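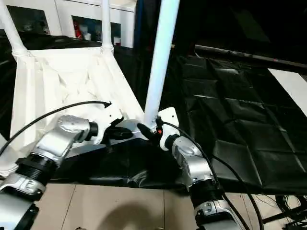
Aula 8 — Modelo de voo: do ficheiro de parâmetros ao avião que se deixa pilotar

Apontamentos de apoio. Não substituem a aula, faltam aqui os gráficos do quadro. Quem não esteve, pedir a um colega.

Onde ficámos: malha exterior fechada, hierarquia de peças feita, superfícies móveis a rodar no eixo certo. O avião aparece na pista do Anance e não faz mais nada. Hoje voa. Mal, mas voa.

Avião de trabalho: o Reuter, biplace de instrução, asa baixa, trem fixo. Escolhido por ser simples. Sem flaps duplos, sem compressibilidade, sem nada supersónico. Quem quiser fazer um jacto faz depois, por conta própria, e com outra paciência.

1. Massa e centro de gravidade

Primeiro a massa. Sempre. Tudo o resto depende dela e se for mexida no fim estraga o trabalho todo.

Massa em vazio do Reuter: 794 kg. Inclui óleo e combustível não utilizável. Não inclui tripulação. No Nenomdale a tripulação entra como carga separada, com posição própria, e muita gente soma duas vezes. Ver a linha da massa total na consola ao carregar o voo. Se o total parecer alto, foi isso.

Posição do CG: medida a partir da origem do modelo 3D, e a origem é a que vocês puseram na aula 2. Se a puseram no nariz, contas feitas a partir do nariz. Se puseram a meio da fuselagem, idem. Não misturar. Eixo longitudinal positivo para a frente (no programa de modelação é ao contrário, cuidado com o sinal ao exportar).

CG demasiado atrás — avião nervoso, levanta o nariz sozinho, não estabiliza depois de uma perturbação. CG demasiado à frente — estável mas pesado, precisa de muito profundor no arredondamento e às vezes nem chega. Para o Reuter, começar por volta do quarto da corda média. Ajustar depois, pouco de cada vez.

Momentos de inércia. Quase ninguém tem valores reais. Estimar pela fórmula do raio de giração da folha anterior. Erro típico: copiar os de outro avião sem olhar para a envergadura. O resultado é um rolamento de acrobata ou de petroleiro.

2. Sustentação

Cl em função do ângulo de ataque. Tabela de pontos, o simulador interpola entre eles em linha recta. Zona linear precisa de poucos pontos. Zona da perda precisa de muitos, porque é lá que a curva dobra.

O que tem de estar na tabela:
- ângulo de sustentação nula (negativo num perfil com curvatura)
- declive da parte linear
- Cl máximo e o ângulo em que acontece
- queda depois da perda, com alguma suavidade
- valores até ao voo invertido, mesmo que o avião não seja acrobático. Se a tabela acaba cedo o motor extrapola e aparecem disparates

Não esquecer: a tabela é da asa, não é do avião inteiro. A cauda tem a sua. Se usarem dados publicados do avião completo, a contribuição da cauda já lá vem e fica contada outra vez.

Alongamento finito. O declive do perfil a duas dimensões é maior do que o da asa real. Corrigir. Fórmula no quadro, está também na folha de exercícios anterior, última página.

3. Resistência

Duas parcelas: parasita e induzida.

Parasita: fuselagem, trem, antenas, montantes, tudo o que apanha vento. Cresce com o quadrado da velocidade.
Induzida: o preço da sustentação. Grande a baixa velocidade, pequena em cruzeiro.

A soma tem um mínimo. Esse mínimo é a velocidade de melhor planeio e serve para verificar o modelo: cortar motor, planar a várias velocidades, ver onde se perde menos altura por distância percorrida. Se o mínimo aparecer fora do sítio, uma das parcelas está errada. Qual? Ver a que lado caiu. Mínimo a velocidade alta demais: parasita baixa ou induzida alta. E vice-versa.

Ponto de referência para o Reuter: cruzeiro a 160 km/h, nivelado, potência de cruzeiro, peso normal, altitude do exercício. Velocidade indicada, e não me entreguem a verdadeira. Se o avião passa disto com folga, falta resistência parasita (verificar se puseram o trem!). Se não chega lá, ver primeiro o hélice e só depois a célula.

4. Motor e hélice

Parte onde se perde mais tempo. A potência do motor é fácil, é uma tabela de rotação contra potência e uma correcção com a densidade do ar. O hélice é que complica.

Passo fixo: eficiência depende do avanço. Parado na pista a eficiência é zero por definição mas a tracção não é. Por isso o Nenomdale pede a tracção estática à parte. Não deixar a zero, senão o avião fica parado com o motor a fundo e depois mandam-me mensagens à noite.

Torque e efeito da esteira. Ligar só no fim, quando o resto estiver afinado. Com tudo ligado desde o início não se percebe de onde vem a guinada.

5. Comandos e amortecimento

Deflexão máxima de cada superfície, em graus, tirada da malha. Deve coincidir com a animação. Se a animação mexe mais do que o modelo de voo, nota-se na vista exterior e fica feio.

Derivadas de amortecimento: arfagem, rolamento, guinada. Sinal negativo nas três. Uma positiva e o avião entra em oscilação crescente até se desfazer. Se isso acontecer, antes de mexer em qualquer outra coisa, ver os sinais.

Teste rápido de arfagem: nivelado, compensado, puxar o manche e largar. Oscilação curta, deve morrer depressa. A longa (fugóide) pode durar bastante, é normal, não tentem matá-la com amortecimento. Já vi entregarem um avião que parecia estar dentro de mel por causa disto.

6. Ferramenta

Kakitz. Abre o ficheiro de parâmetros, desenha as curvas, assinala tabelas com descontinuidades. Instalado nos computadores da sala. Em casa, usar a mesma versão da sala, o formato mudou e a antiga grava as casas decimais com vírgula. O simulador lê a vírgula como separador e o resultado é um avião sem asas, aerodinamicamente falando.

Guardar cópia antes de cada alteração. Nome do ficheiro com número de versão. Nada de "final", "final_mesmo", "final_bom".

As tabelas de base do Reuter foram compiladas por Theresia Riedl e estão na pasta partilhada. Podem usá-las, com crédito no leia-me. Atenção à tabela do leme de direcção, tem os ângulos em radianos e o resto está em graus. Converter.

7. Ordem de afinação

Seguir esta, por favor:
massa e CG
perda em configuração limpa
planeio sem motor
cruzeiro
subida
razão de rolamento
amortecimentos
torque e esteira
descolagem e aterragem no Anance, sem vento

Um parâmetro de cada vez. Voar. Apontar o que mudou. Voltar atrás se piorou. É chato, é assim.

Descolagem fica para o fim porque mistura tudo: tracção estática, atrito das rodas, efeito de solo, autoridade do profundor. Se afinarem a descolagem primeiro vão compensar um erro com outro e depois o cruzeiro sai torto.

8. Trabalho para entregar

Ficheiro de parâmetros do Reuter completo + relatório curto. No relatório: valor pretendido, valor medido em voo e desvio, para perda, planeio, cruzeiro e subida. Dizer como mediram. Capturas do painel chegam, vídeo não é preciso.

Conta mais a coerência entre valores do que acertar em cheio num deles. Um cruzeiro exacto com um planeio absurdo desconta. Desvios explicados descontam pouco, desvios escondidos descontam muito.

Trabalho em grupo de 2, os mesmos grupos da malha. Quem mudou de grupo avisa por escrito.

Prazo: final de Agosto para quem vai à época especial, os restantes têm a data na página da disciplina.

Dúvidas frequentes (do ano pasado)

O avião salta ao carregar o voo. Rodas abaixo do chão na posição inicial. Corrigir a altura estática do trem, ou a mola está rija demais.

O avião desliza de lado na pista. Atrito lateral das rodas a zero. Ou o CG lateral não está centrado, ver se alguém escreveu a massa de um depósito só.

O altímetro marca certo mas a subida é fraca. Quase sempre hélice. Rever o avanço, secção 4.

Entra em perda sempre para a esquerda. Torque ligado cedo demais, ou tabelas das duas asas diferentes. Comparar no Kakitz, sobrepor as curvas.

Posso usar valores de outro avião parecido? Como ponto de partida sim. Escalar pela área alar e pela massa, e dizer no relatório de onde vieram.

Próxima aula: modelo de danos. Trazer o modelo já a voar, senão não há o que partir. Ler antes a parte das zonas de colisão, as caixas têm de ter o mesmo nome que as peças da herarquia.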